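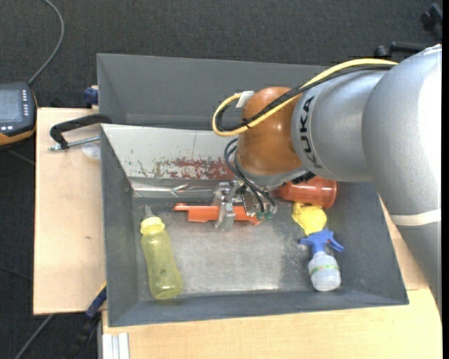 Home | News | Classes | Swap Table | Contact

The Drawer Problem
December
By Fidel Riquelme

The lost parts drawer at the Pukevura tool library has become two drawers, and if last month is any guide it will be a cupboard by spring. People borrow a thing with eleven pieces and bring back a thing with ten. Then the missing piece shows up on its own, in an envelope with no name on it, long after we've bought a new one.

I spent Saturday sorting. We now have 133 items with no known home, nearly all of them small, and 30 that I'm fairly sure are the same kind of shelf clip. There is a knob that fits nothing. I tried it on everything in the building, including the kettle.

A few members have asked why we don't throw the lot out. The last time we did that, in a fit of tidiness, a family came in two days later looking for the foot of a Butetti sewing table. I had put it in the trash myself. We paid for a new foot, plus postage, and I have been a hoarder on principle ever since.

So the new rule is that orphans stay for 3 months. After that they go on the swap table, where you may take what you like, provided you don't bring it back.
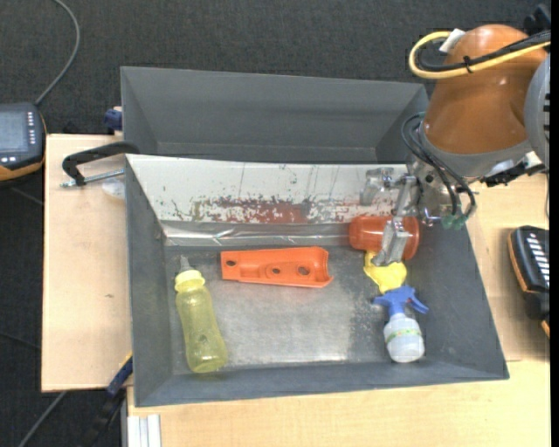 Luana Mendonça wrote in to say that three months is far too generous, and that her own kitchen drawer runs on a strict two-week limit. She also wants to know if we still have the crank from the Pikov apple peeler, which she returned in October "minus one or two bits." We do, Luana. It has its own envelope.

Please check the bag before you return it. Every tool has a parts list taped inside the lid, and the list is short.

Recent items
Winter hours at the Lins Street door
200 jars wanted for screws
Who has the long ladder?
Knife sharpening is back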